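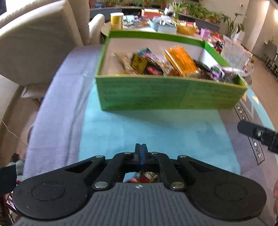

My aunt Océane Lachance believes a guest who leaves her apartment without something in their pocket has been badly treated. She is 74 and keeps what she calls the snack table, and I've been eating off it since I was tall enough to reach it. Growing up, I thought everyone's family had one. You came in, you took off your shoes, you went straight to the wrapped things. When I decided to set one up in my own place this winter, I did it her way, or tried to: a printed cloth with a lot of turquoise in it, a big shallow green box of packaged goodies toward the back, and a little heap of red, brown and gold wrapped ones left right out on the cloth, for people too shy to reach into a box.

The heap is her invention and she's very proud of it. "A box is a commitment," she told me on the phone. "A pile is an accident." She has theories like this about everything (don't get her started on ice cubes).

I had a lot to learn. My first attempt was in a glass bowl I'd gotten as a wedding present, and it sat there for a week and a half looking like a dentist's office. People admired it. They said "oh, cute!" and kept walking. So I called my friend Dace Lill, who spent 9 years managing the candy aisle at Ahuja, the grocery near my old apartment, and she came over on a Sunday with two tote bags and a lot of opinions.

Dace's first rule is to go low and wide. A deep bowl hides everything except the top layer, and the top layer is always whatever you wanted least. With a shallow box, you see what you've got and you go in with two fingers. She once had to rebuild a display at Ahuja the night before Easter, 3,000 pieces, after a manager who loved tall jars changed his mind. She still can't talk about it without putting her fork down.

Her second rule is to mix your fancy with your cheap. I'd gone a little wild at Belleo, the import shop downtown, and come home with hazelnut creams that cost more per pound than my shoes. Dace looked at them and sighed. Put out only those, she said, and everyone takes one, politely, and stops. Throw in some plain caramels and the sesame things from the gas station and suddenly people are rummaging, and rummaging is the whole fun of it!

I budget 25 dollars a month now, which my husband thinks is insane and which he personally eats through by the second week. He goes for anything crunchy. My neighbor's son only wants the ones with noisy wrappers, and he'll stand there squeezing them one at a time like he's choosing a melon.

Then there's the cloth. I was ready to skip it, and Océane was so offended that she mailed me one. Mine never lies flat. It creases and bunches where it goes over the curve of the table, and I ironed it exactly once before deciding life was short. It's busy, too, with lettering and angles and a star sort of shape, and I've come around to that completely. Crumbs vanish. So did a coffee drip from a Harkance travel mug that I'd been promised would never leak.

I did ask my aunt what she does about people who take too many. There was a long silence on the line, and then she said she didn't understand the question. She's coming to stay in April, for 6 nights, and she has already informed me that she's bringing her own nougat. I've cleared a corner of the box for it. Dace is invited for the Saturday, and the two of them have never met, so I'm planning to sit at the far end of the table and let them argue about caramels.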